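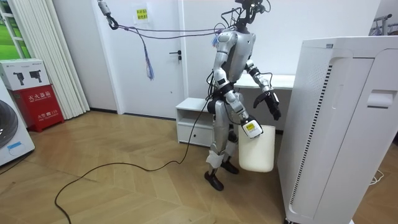
## 흰 방의 작은 물건들

드린스테드의 주거 정리 담당 사이드 엘 카티브는 방을 볼 때 바닥부터 본다. 밝은색 나무를 헤링본 무늬로 깐 쪽마루, 흰 벽과 흰 문, 문 옆의 낮은 흰색 수납장. 수납장은 위가 열린 선반이고 그 아래가 서랍이다. 색이 적은 방에서는 물건 하나가 제자리를 벗어나도 금방 눈에 띈다.

그가 정리 작업에서 가장 먼저 정하는 것은 플라스틱 통의 위치다. 모서리가 둥근 흰색 직사각형 통은 바닥에 두면 쓰레기통이 되고 선반에 올리면 수납함이 된다. 용도를 섞으면 분류가 무너지므로 통 하나에 용도 하나를 배정한다. 문이 열리는 범위와 손잡이 쪽 벽면은 비워 둔다. 테두리를 잡고 들 수 있는 통이면 별도의 손잡이는 필요 없다.

다음은 테이블 위다. 상판에 남는 물건은 대개 한 손에 들어오는 크기이고, 그중에서도 원통형 용기가 까다롭다. 눕히면 구르고, 세우면 뒤에 있는 것을 가린다. 엘 카티브는 원통형 용기를 뚜껑 색으로 구분해 한 줄로 세운다. 몸통이 흰색이면 빨간 뚜껑 하나로도 식별에 충분하다.

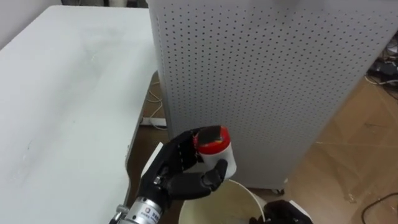 두 줄로 세우는 방식은 권하지 않는다. 뒷줄 용기를 꺼낼 때마다 앞줄이 흐트러지고, 며칠이면 배열이 없어진다. 흰 상판은 얼룩도 잘 드러낸다. 회색 자국은 마른 천으로 먼저 닦고, 남은 부분에만 중성세제를 희석해 쓴다. 연마제가 든 세정제는 광택 차이를 남긴다.

같은 회사의 쉬에쓰위는 물티슈를 따로 관리한다. 비닐 포장 물티슈는 형태가 고정되지 않아 쌓으면 미끄러지고, 세우면 접힌다. 덮개 스티커의 접착력이 떨어지면 속이 마른다. 그가 쓰는 기준은 두 가지다. 개봉한 포장은 한 방에 하나만 두고, 덮개가 위를 향하게 눕힌다. 가전 위는 보관 장소에서 제외한다. 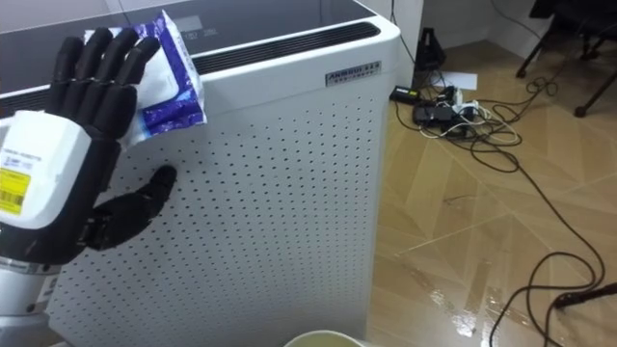 ## 공기청정기 주변

공기청정기는 정리 과정에서 선반 취급을 받기 쉽다. 윗면이 평평하고 높이가 적당하기 때문이다. 그러나 유리처럼 반사되는 어두운 윗면에는 조작 표시부가 있고, 뒤쪽 가장자리를 따라 슬롯형 그릴이 길게 나 있다. 전면은 작은 구멍이 촘촘한 타공 패널이다. 윗면에 놓은 물건은 표시를 가리고, 그릴 위로 밀리면 공기 흐름까지 막는다.

드린스테드의 작업 기준은 전면에서 200mm 안쪽에 통이나 상자를 두지 않는 것이다. 제조사가 더 넓은 간격을 지정했다면 그 값을 따른다. 타공 패널은 전원을 끈 뒤 부드러운 솔을 끼운 청소기로 위에서 아래로 훑는다. 젖은 천은 구멍 안에 먼지를 뭉치게 하므로 마지막 단계에서만, 물기를 꼭 짜서 쓴다.

쉬에쓰위의 점검표는 한 장짜리다. 바닥, 테이블, 수납장, 가전 순서로 항목이 이어지고 맨 아래 칸에는 통을 비운 시각을 적는다.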